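Randville rental unit, pre-tenancy inspection. Inspector: Jamila Roy. Started 9:40 on a Tuesday, tenant not yet in. Codes: OK, ATT (attention), FAIL.

## Electrical

- [x] Main panel labels legible — OK. Circuit 7 relabeled "bath fan" in marker.
- [x] GFCI outlets, kitchen and bath — OK. Both trip and reset on the test button.
- [ ] Outlet behind the sofa wall, bedroom side — ATT. Cover plate cracked at the screw. Replace before move-in.
- [x] Smoke alarms, hall and bedroom — OK. Both sound on test. Hall unit is a Futeo, date code on the back still in range.
- [ ] Carbon monoxide alarm — FAIL. Bracket present in hall, no alarm on it. Work order 266.

## Plumbing

- [x] Kitchen sink trap — OK. Dry to a paper towel after a two-minute run.
- [ ] Bathroom shutoff, cold side — ATT. Turns with difficulty and weeps at the stem while moving. Stops when fully open. Repack the stem.
- [x] Water heater relief valve — OK. Discharge pipe ends near the floor, end not threaded or capped.
- [x] Meter — reading 1290, no movement with all fixtures closed for 15 minutes.

## Windows, doors and stairs

- [x] Bedroom egress window — OK. Opens fully without tools.
- [ ] Front door closer — ATT. Slams over the last few inches. Adjust the latch speed screw; do not touch the sweep.
- [ ] Handrail, rear steps — FAIL. Lower bracket pulls away from the wall under hand load. The anchors are in drywall only. Move to the stud. Work order 364, assigned to Pathirana Carpentry.
- [x] Stair treads — OK. Nosing tight on all steps.

## Laundry

- [x] Shutoff valves — OK. Both close by hand.
- [x] Hoses — OK. Braided, no bulges at the crimps.
- [x] Drain hose secured to standpipe — OK.
- [ ] Level — ATT. Rocks slightly when pushed at a front corner. Adjust feet and lock the nuts.
- [x] Front-loading washer, door and filter cover — OK. Filter cover closed. Tenant sheet to state that the filter is cleaned monthly with a towel under it.
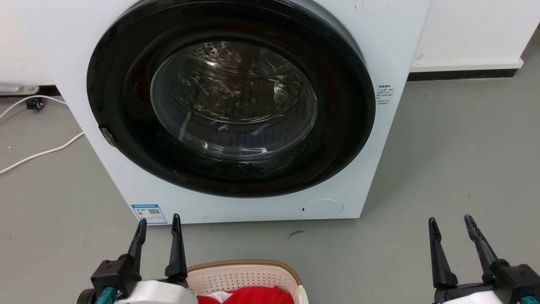
## Follow-up

- [ ] Close work orders 266 and 364 before keys are released.
- [ ] Cover plate, stem packing and washer feet can be done in one visit — allow two hours.
- [ ] Reinspect the handrail with the same hand load, top and bottom brackets.
- [ ] File the signed copy in the Ornen binder, tab 103.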